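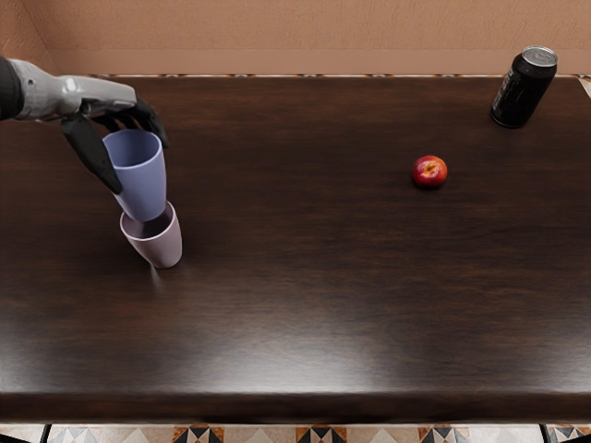

4.2 Where the family eats, and where it talks

When we first began visiting households in Brustdale, we expected that most of the talk we wanted to record would happen over supper. We were only partly right. Of the 738 conversations in our collection, 441 took place at the kitchen or dining table, but a good many of those began well after the plates had been cleared, when somebody had put the kettle on and the older members of the family had settled in (often for the rest of the evening!).

Figure 3. A dark wooden table with light reflecting off its top.

The pattern was strongest in the 31 homes where three generations lived together. Grandparents there tended to keep the same seat at every meal, and younger speakers would drift back to the table once they heard a story starting up. Sayegh found much the same thing in her earlier visits to Bevan, although the families she stayed with ate later and talked for longer, and she was kind enough to share her notes with us.

We should add a word about Monday evenings, which gave us our longest recordings by a comfortable margin. Several families told us that the weekend left them with plenty of news to go over, and we were happy to sit and listen. The wording of the questions we put to them afterward is given in Section 4.3.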